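Ticket 731
Status: Open (reopened by customer)
Category: Slip power / shore pedestals
Location: Tudevcombe Marina, B dock, slip 40

Original report
Shore power at slip 40 drops out overnight. Breaker on the pedestal is tripped by morning, usually sometime after 2 a.m. Boat is a cruiser with a battery charger, a small fridge and one cabin heater. I have been told twice that it must be my boat. I would like to know how that was decided, as neither time did someone come down to look at it.

Reply from marina office
Thank you for your report. Most trips on B dock come from worn cords or moisture in the boat-side inlet. Please try a different cord and let us know. We are marking this as resolved for now.
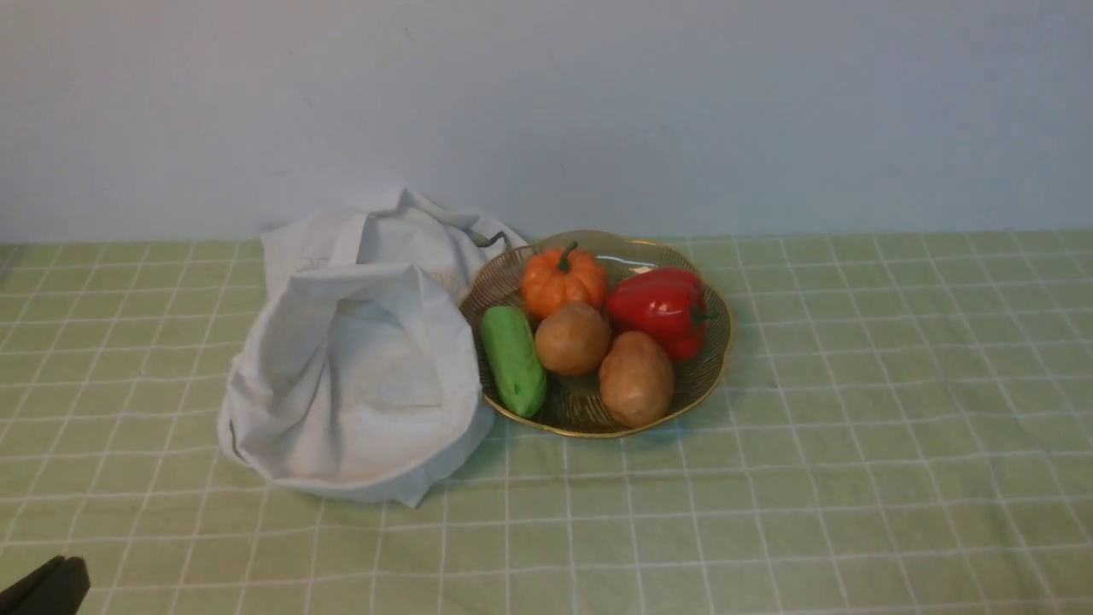 Customer, reopening
Please don't mark things resolved when all you've done is suggest a cord. I bought a new Tolby cord anyway. Tripped again at 3:10 a.m. The inlet is dry and there are no burn marks on either end. I also ran one night with the heater off and only the charger on. Tripped. So that's the heater ruled out, unless you think a charger pulls more than a heater does.

Marina office
We had the electrician test the pedestal at noon. Voltage reads 112 at the outlet with the boat connected, which he considers acceptable. Breaker held under load for the length of the test. Have you had the charger checked for leakage to ground?

Customer
Noon proves very little if it trips at night. How long was the test? The last one I watched was over before I'd finished my coffee. And 112 with hardly anything running on the dock sounds low to me. What is it when everyone is plugged in?

Charger is a Gromov, put in last September. I took it to the shop at Meesuk and they found no leakage. Receipt is at your front desk if you want it.
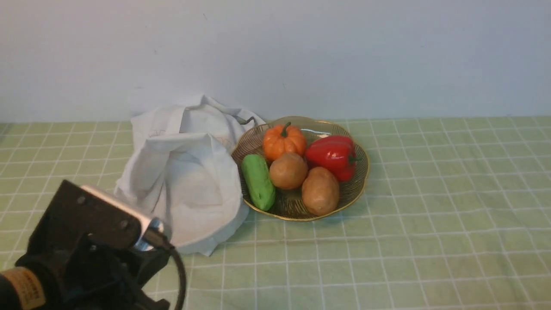 Log, tests done by customer
Night 1: charger only, own pedestal. Tripped.
Night 2: nothing switched on, cord plugged in. Tripped. Main switch on the boat was off.
Night 3: cord unplugged from the boat, still plugged in at the pedestal. Tripped.
Night 4: boat moved to the free slip across the dock, same cord, everything on. Held all night.

I don't see how night 3 can be my boat when my boat wasn't connected to anything.

Marina office
Thanks for the detailed notes. We agree the pedestal should be looked at again. The electrician suggests a weak breaker or water getting into the housing when the sprinklers on the bank come on. We can replace the breaker within 7 days.

Customer
First I've heard of sprinklers. What time do they run? If it's between 2 and 4, a new breaker will do the same thing as the old one. Please have him open the housing and check the gasket before he orders parts. I'm staying across the dock until then and I don't expect to be billed for the move.

Marina office
Sprinkler timer is being checked. Slip move noted, no charge. Ticket stays open.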